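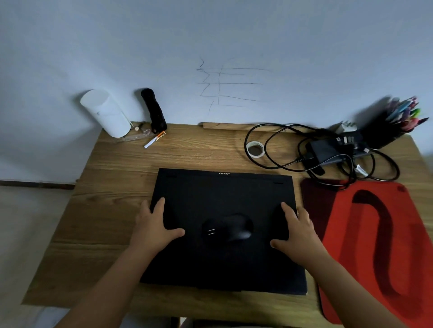 Desk 2, laptop shut, cables not sorted yet.

22nd November

Desk clear-out, light oak one by the blue wall. Supposed to take an hour before the Priltdale order came in. Took most of the morning. Writing it up now while I still remember what went where, will tidy the notes later (won't).

Why bother: desk gets used by whoever is doing the Proralura write-ups and it's been nobody's job since April. Last week lost a whole afternoon looking for the signed Jiang sheets. They were in the tray under the desktop the entire time, in a yellow folder, under other yellow folders. So. Rules needed, or at least a list.

Top surface

Laptop: stays on the desk, lid shut when not in use. Nothing heavy on the lid please. Goes in the locked drawer overnight, charger with it.

Mouse: keep the black one. Spare went to the Jimdale bench, they were short.

Mouse pad: red one is fine. Edge sticks out over the right side if you push it too far, then you catch it with your sleeve and everything on it goes. Keep it back a hand's width from the edge.

Cables: the bad part. One adapter, black, plus small chargers, all knotted up by the pen cup. Plan:
- unplug everything at the wall first
- lay out straight on floor
- tag both ends with the white tape, write on tape BEFORE sticking it
- coil loose, one tie each, no tight wraps near the brick
- anything with no device goes in the orphan box, 70 days, then recycling

Did the first two last time and then got called away, which is how it got worse. Don't start the cables unless you've got a clear half hour.

Pens: cup is jammed full. Test every one on scrap, chuck the dead ones. Colors we really use: blue for entries, red for corrections, green for second reader. Rest can go to the front desk. If you can't get one pen out without bringing up three others there's too many in there.

Tape: white roll, keep it flat next to the cables until tagging is finished, then top drawer. Buy another, Priltdale sells it in 50 m rolls, we go through it faster than you'd think.

Ruler: clear plastic one. Lives along the back by the wall. Fine there.

Smoking stuff: off the desk. Cigarette and paper records in the same spot is not a good look if the building people come round. Outside or in your pocket.
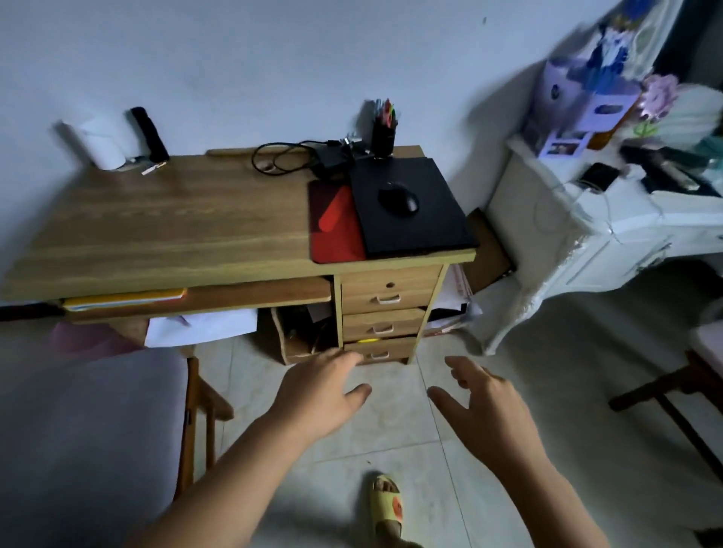 Drawers, working top to bottom:

Top - has the lock. Key on the hook inside the supply cupboard, label says D2. Laptop overnight, plus the stamp and the current Proralura log. Nothing else!! It had takeout menus in it.

Middle - stationery. Tape, staples, sticky notes, spare ties. One layer deep, if it stacks it gets lost.

Bottom - catches. Anything poking up over the front jams it, and then people yank the handle. Empty it right out, put back flat things only. Yellow stuff especially has a habit of riding up to the top edge, push it down before closing. If it still sticks after that, candle wax on the runners, tiny bit.

Keyboard tray

Nobody's used it for a keyboard in ages, it's a paper shelf now, ok, let's admit it and do it right. Yellow folders = open jobs only. Closed jobs go to the file room same week. Loose sheets get a folder or get shredded. No more sheets hanging down underneath, knees tear them. Jiang sheets get their own folder, name on the spine in blue, top of the stack.

Sheets in the tray go back to April at least. Scanned the first 34 so far, saved under Desk2/scan, names are page numbers only, sorry, will rename. I'd guess around 200 left. Do them in batches, the scanner sulks if you feed it too many.

Underneath

Wooden box in the knee space: leave where it is for now. Want to move it to the shelf but shelf is full of Jimdale samples. Don't kick it.

Side gap, desk to next unit: cardboard box and a heap of paper and packaging stuffed down there. Pull the desk out to get at it, two people, lift don't drag, tiles scratch. Check the paper for anything with a job number before it goes in recyling. Keep one good carton for returns, flatten the rest.

Order to do it in

Floor and gap first so there's somewhere to stand. Then bottom drawer, middle, top. Tray after. Desktop last, beacuse everything from the drawers lands up there while you sort. I did the top first and had to do it twice.

Supplies used / wanted
- cable ties, reusable kind, we have none
- labels for drawer fronts
- 2 more yellow folders, or change color for Jiang? red maybe. ask at the bench meeting
- bin bags, clear ones so you can see whats in there
- cloth and spray for the desktop, not the lemon one, leaves it sticky

Open points
Who has the second D2 key. Was in the cupboard in April, isn't on the hook now.
Is the pink thing behind the chair anybody's? If not claimed by end of month it goes in lost property.
Strip along the back of the desktop collects dust, needs a brush, a cloth won't get in.
Priltdale delivery came while I was on the floor, signed for it, boxes are by the door. Not checked against the slip yet. Back at it after lunch, starting with the cables.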